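Notebook, tableware bench, 4th February

Good day with the plates! I finally got the whole matte set out of the cartons and onto the bench, and I've changed my mind about the finish completely. In January I wrote that matte was going to look chalky next to the glossy samples. Wrong. It's lovely stuff, and the green is my favorite by a mile.

For anyone picking this up cold: the set is the Prumolar dinner line, large plates only for now. The bowls are with Hikik and won't be back until they've finished with the lids. Master list is on the inside of the cabinet door, and I've put today's changes on it in pencil.

Weighed and measured first thing, before I got distracted. The bench scale was off again (it reads high until it has been on a while), so I let it sit for 30 minutes and started over. Keep the second column in the log and cross out the first.

Then on to standing them up. A plate lying flat tells you very little about its shape. Tip it up on its rim, leaning back a bit, and the light runs right across the bowl and you see everything -- the flat middle, the slope, how the rim finishes. On the light green one there's a faint ring where the flat center turns into the sloping side, and the rim comes out a touch paler than the rest. I had that down as a fault in my old notes. I now think it's the best thing about the plate.

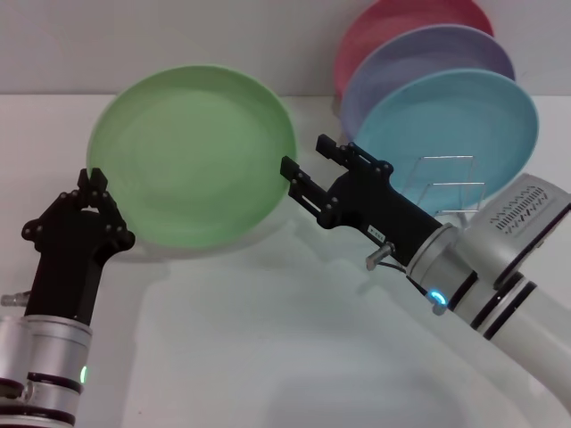

The shape is shallower than the old Begay plates we used all last year, and I went back and forth on whether that matters. For a piece of toast, no. For anything with sauce, maybe. I poured 200 ml of water into one and walked it to the sink and back without spilling, though I was walking like somebody carrying a sleeping cat. Should be repeated by someone with less at stake.

Stacking next. They nest more snugly than I expected, and lifting the top one off is quiet, none of that awful scrape you get with unglazed feet. The trouble is getting a fingertip under the rim when the stack is tight. Felt rounds between the plates fix it but make the pile taller, and then it won't go under the second shelf. I measured the gap under that shelf and got 62 cm at the left and a little less at the right, so the shelf sags. Adding that to the list of things to shim.

What about standing them in a rack for good? I'm very tempted. The Custden rack has slots that are too narrow for the rim, but the dividers lift out, and with every other one removed the plates ought to sit nicely. You'd see all the colors at a glance, and you could pull one without touching its neighbors. I'll try it tomorrow with the spares before I trust it with the good ones.

Fork marks: started the test, too early to say. Gray streaks on the first plate, most of which came off with baking soda and a damp cloth. Second plate is soaking for 24 hours. Please don't empty the blue tub!!

Still to do:
Label the undersides (pencil, no tape, the tape lifted a bit of something off the sample)
Ask Hikik whether the bowls have the same ring
More felt
Shim the shelf
Redo the water walk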